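Subject: Re: [playcorner] Basket for the toy fruit
From: Thaddeus Thibodeaux
Date: 20th June

> Does the yellow basket fit the pretend shop, or should we
> look for a bigger one? Also, is the wire shelf any good?
> Sarker

Dear Sarker,

Thank you for your message. I think the basket is a good size for small hands, and I would keep it. I put in the banana and one red fruit to try.
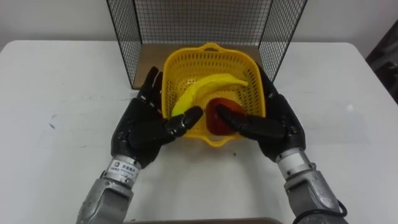

Yellow basket with the toy banana and a red fruit.

It has a handle on two sides, so a child can carry it with both hands. My own daughter did so all of January with a similar one, and only the handles became a little grey. 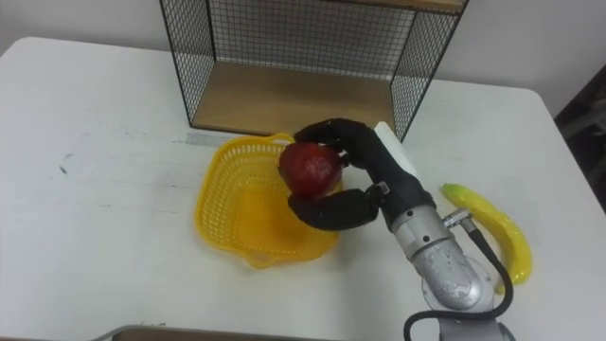
For the shelf, I like the black mesh because the children can see through the sides. The bottom board is wood and will be easy to wipe. Please tell me if your corner has a wall to put it against, I would not leave it free in the room.
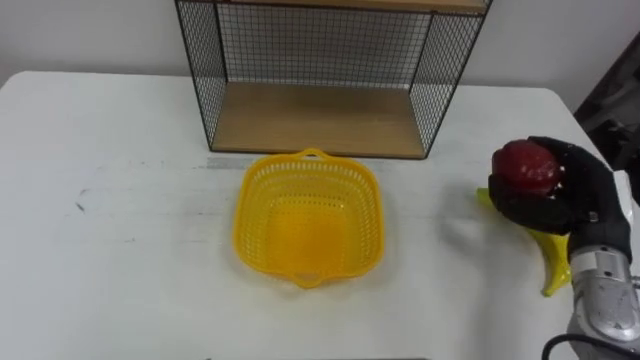
Sorensen asked for labels with prices. I can print 76 of them this weekend, but I need to know if you prefer cents or whole dollars. For the little ones I would say whole dollars.

Kind regards,
Thaddeus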